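Week 6 handout: Learning from corrections
Course notes, Vallitville. Revised 20/10/2025
Prepared by Aliki Vrettos and Lev Hordiienko

Last week we trained a policy on demonstrations alone. It did fine near the states it had seen and poorly elsewhere. Small errors add up, the arm drifts, and the policy has no data for where it ends up.

The Plekex method deals with this by letting a person take over during a rollout. Only the corrected part is relabeled. The rest of the episode is kept but given a lower weight.
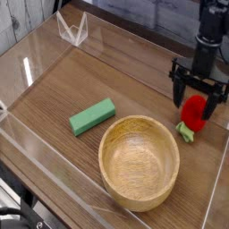

The base set holds 2,109 episodes. Each round of corrections adds up to 100 more, and then the policy is retrained from the base weights. Do not fine-tune on the corrections by themselves -- the policy forgets the easy parts of the task.

Corrections should be short. In the April runs, long takeovers gave us data that looked like plain demonstrations, and the gain over the baseline mostly went away.
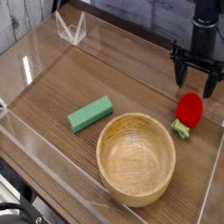 Why not just collect more demonstrations?
Demonstrations come from the states a person visits. Corrections come from the states the policy visits, and those are the ones where it needs help.

Evaluation uses 40 rollouts per checkpoint, with the same start layouts for every method. Report successes and takeovers separately.

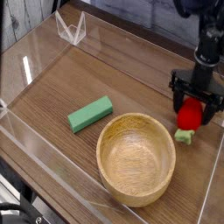
Labeling the grasp phase is where most students lose marks. The phase label comes from the gripper state and the object pose together, and one camera view may leave the pose unclear. With the red ball between the fingers and the small green piece right under it, a single view is weak evidence of height. Check the neighboring time steps before you mark a lift. The bowl is still empty at that point, so the place phase has not been reached either.

Reading for next week: Calvo notes, section on weighting. Problem set is 24 points -- submit through Titau.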